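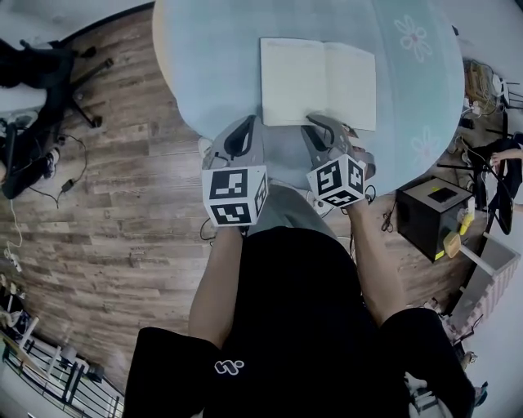 Figure 4. Collection station during a book-handling session.

4.2 Equipment planning and purchase order

The budget for the collection stations was drawn up in March, before any of the hardware had been chosen, and it was organized by station and not by type of part. We found this easier to defend to the finance office, which wanted to know what one more station would cost and had little interest in the price of a single cable. A station in our plan is everything that one operator needs to record demonstrations by hand: 2 grippers, a tracking cube for each, a table with its cloth, a chair, power, and a set of objects. The cubes were the cheapest line that still caused a delay. Each carries square black-and-white markers on its faces and sits behind the gripper, over the operator's wrist (Figure 4), so it moves with the hand and has to be stiff enough to hold its shape when it is knocked. Our first batch was printed in a soft material and had to be ordered again.

Quotes for the grippers were requested from three suppliers. Flasico offered the lowest unit price but would only sell in lots of ten. Jang would sell single units and keep spare jaws in stock, at a higher price. Trelow offered a lease with a fixed monthly charge, which we ruled out early because our funding could not be carried past the end of the project year. We bought from Jang. The price came to 374 dollars for each gripper, or 748 dollars per station, and the spare jaws were billed separately.

The full cost of one station, with grippers, cubes, furniture and wiring, was 1,803 dollars. This figure leaves out the computer, which was already owned by the Mendholm site, and it leaves out operator time, which is treated in Section 4.4. Grippers made up the largest share. Furniture was the second largest, and it was the line we had guessed at worst. We had planned to use tables left over from an earlier study, but most of them were too deep for an operator to reach the far side with a gripper in each hand, and new ones had to be bought.

Power and cabling were handled as one line of 361 dollars per station. The first draft of the plan had given this line almost nothing. Jytte Mogensen, who ran the site and signed the orders, asked for it to be raised after she had walked through the room with the electrician, and the larger figure turned out to be close to what was spent. Most of the money went to longer cords, power strips and spare adapters. Adapters in particular were lost or mixed up between stations, and we now order them in the same color for each station and label both ends.

Objects for the tasks were bought locally and are not listed by item. We set one rule for them, that anything handled in a recording should be easy to replace in the same week from an ordinary store. Blank books fit this rule well. An open book with plain cream pages gives the operator a page edge and a fold to work against, and there is no printed text that would have to be cleared for release with the data. They also wear out. Page corners bend and spines loosen, and a book that has been opened many times lies flatter than a new one, which changes the task. We budgeted for regular replacement and would budget for more if we did it again.

Table cloths were treated in the same way. They are cheap, they can be swapped between sessions, and a change of color or pattern adds some variety to the recordings without moving the station. A plain cloth with a faint check and one with printed flowers cost nearly the same, so there was no reason to buy only one kind.

The order was closed on 30/05/2020. Delivery was split, with furniture first and grippers last, and this was the wrong way round for us. Operators could have been trained on a borrowed table, but there was nothing useful to do with a furnished station that had no grippers. A later group planning a purchase of this kind should ask for the grippers first, even if that means paying for a second shipment.

Two items were missing from the plan altogether. The first was storage. Each station gathers cords, adapters, boxes and tools, and unless there is a bin or cabinet within reach these end up on the floor. The second was repair. We had assumed that a broken gripper would be sent back to Jang and replaced, but the return took long enough that it was better to fix small faults on site – most were loose screws or a worn jaw edge – and keep the return for damage to the shell. A small parts kit, shared by all stations, would have covered nearly every case. We have added both items to the template used for later orders at Mendholm, with storage counted per station and the parts kit counted once per room.

The template does not yet include a line for disposal. Worn jaws and failed adapters are being kept for now.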